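# About the Velitz Robotics Club

After-school robotics, room at the back of the Jaslow building. All levels, bring a snack.
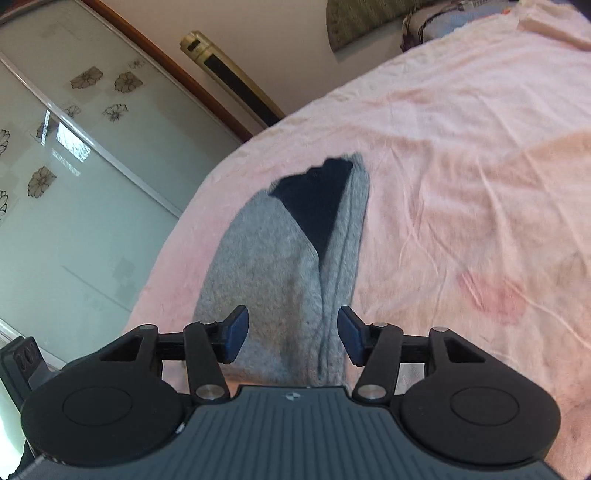 *3 min read*

We're a student robotics club. Started with 2 kids and a box of parts from somebody's garage, now we've got 23 members and not enough chairs. Grades 7 through 12. No tryouts, no grades, no homework unless you count the homework you give yourself (there's a lot of that).

This year is all about laundry. Specifically socks. The challenge is called Brultby, it's run between a handful of schools, and the task sounds dumb until you try it: get a robot to pick up a sock, find its partner, put the pair in a bin. Soft stuff is hard. A block stays a block. A grey knit sock lying on a wrinkled bedspread has folds in it, and the cuff flops open, and the two finger pads have to come down on either side and close on the sock without grabbing half the bed too.

## What we do

First half of the year is the hand-held gripper. Students carry it, squeeze it, and do the task themselves, over and over, in real rooms. Bedrooms mostly. Then we sort the recordings and train on them. The target before November is 300 good recordings. Bad ones get tossed, and yes there are arguments about what counts as bad.

Second half is the arm. Same fingers, same pads, mounted up and running on what the students collected. Last year's arm team got a dish towel into a bin and there was screaming in the hallway. Sorry again to the choir.

In between:

- wiring and soldering (safety glasses, every time, no exeptions)
- Python, from zero if you need it
- CAD and printing. We go thru a lot of filament
- labeling. Boring. Everybody takes a turn, mentors too
- writing the team notebook, which judges read and we always leave too late

## Who runs it

Sanne Dierckx started the club and still teaches the beginner group. Ask her anything about linkages. She'll draw it on whatever is closest.

Kristof Stevens does code and the trained models side, plus the travel forms. If you need a form, email Kristof. If you already emailed Kristof, email him again.

Team captains are students, picked in the spring. Captains decide the build schedule, and the adults mostly stay out of it. Last spring they voted to scrap a whole wrist design three weeks before the event. We would not have done that. They placed fourth, best we've had.

## When

After school, 3:30 to 5:30, twice a week. Late nights before competition until 8:00, pizza provided, parents please actualy come at 8:00. Current days are on the sheet taped to the door, they move when the gym schedule moves.

## Cost

$40 for the year. Covers parts, shirt, entry fee. If that's a problem tell Sanne, it gets handled quietly and that's the end of it. Van Damme Hardware down the street gives us screws and bearings at cost, and let us use their drill press when ours died. Go buy your paint there.

## Joining

Come to any session. Really, just walk in. You don't need to know how to code or own a laptop, we have loaners (one has a missing J key). First time you'll probably get handed the gripper and a pile of socks. Second time we'll ask which group you want. Permission slip by the third.

Switching groups is fine. Plenty of people start out sure they want to code and end up on CAD by winter.

## Stuff we could use

Odd socks, clean. Different thicknesses, dark ones and patterned ones especially, kids' sizes too. Old bedding. USB-C cables. A shelf. Somebody who can drive a van in the spring.

Drop it in the crate outside the room or leave it at the front desk marked ROBOTICS.

Questions go to the club inbox, we check it at the start of each session so give it a few days. Notebook from last season is in the library, second shelf, blue binder, please put it back.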